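1236 shares
16 comments

The letter size should be dropped from secondhand clothing listings. It was assigned by a manufacturer for a garment that had not yet been washed, and it refers to a size chart the buyer usually cannot find. A medium from Zirnero and a medium from Urkineo are cut to different blocks. Once the care label fades, even the brand is a guess.

Resale sites already have a field for measurements. On most of them it is optional, and sellers leave it blank.
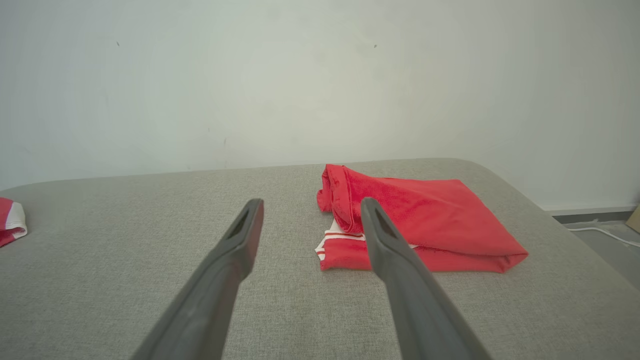 Rodrigo Vallejo objects that a mandatory field would drive casual sellers away, and that a wrong number does more harm than a vague letter. The first point is fair. The second I don't accept – a wrong number can be checked against the garment and a refund argued from it. A letter cannot be wrong in any way a buyer can prove. 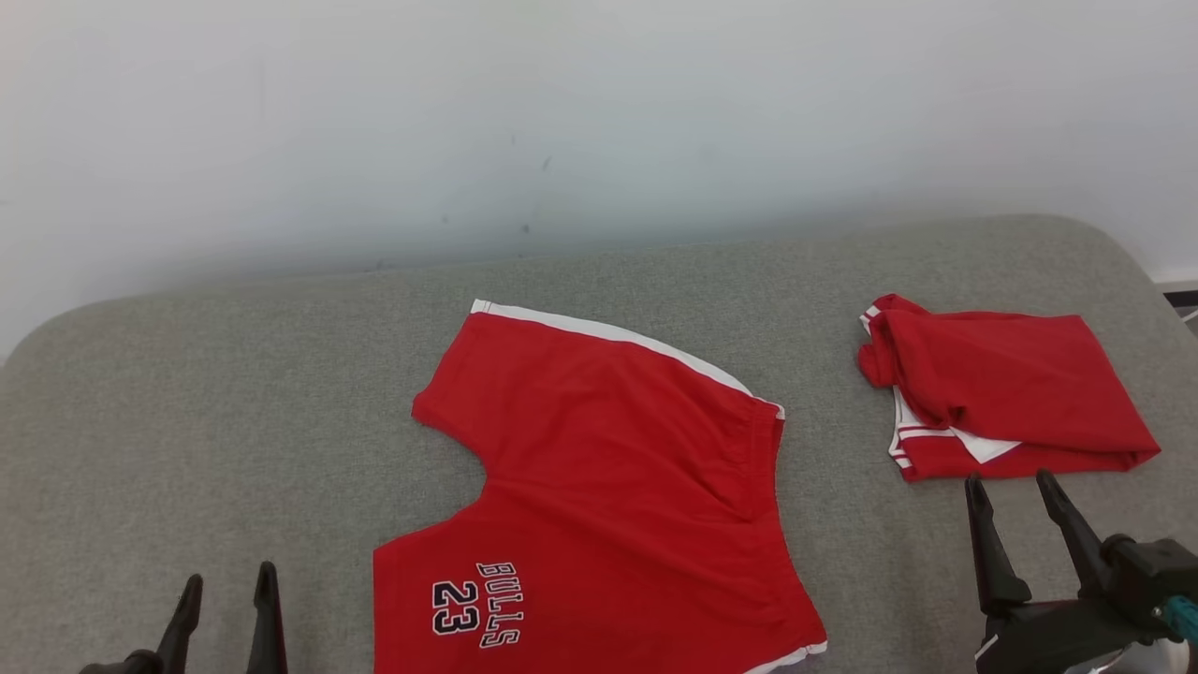 Waist figures need a stated method. Woven trousers with a fixed band can be measured once, edge to edge, and doubled. Elastic is harder. The red shorts with BULLS and 23 on the leg have a gathered waistband, and for a band of that type a single number means little. The listing should give two values, relaxed and fully extended. If the relaxed width is 16 inches and the extended width is 20, the buyer knows the range and can compare it with a pair already owned.

Kandasamy publishes a one-page method for sellers that handles this correctly. Zundanico asks for "waist" and leaves it there, so its figures mix flat widths with full circumferences. 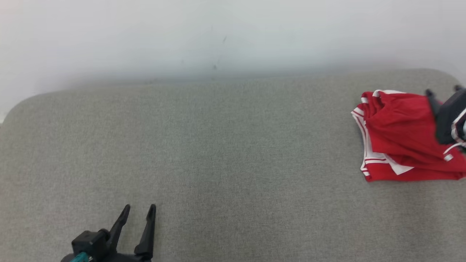 Gray upholstery, white wall.

Inseam, rise and hem width should follow the same rule: flat, unstretched, units stated. Sites that want to keep the letter can print it after the measurements, marked as the maker's size.

20 replies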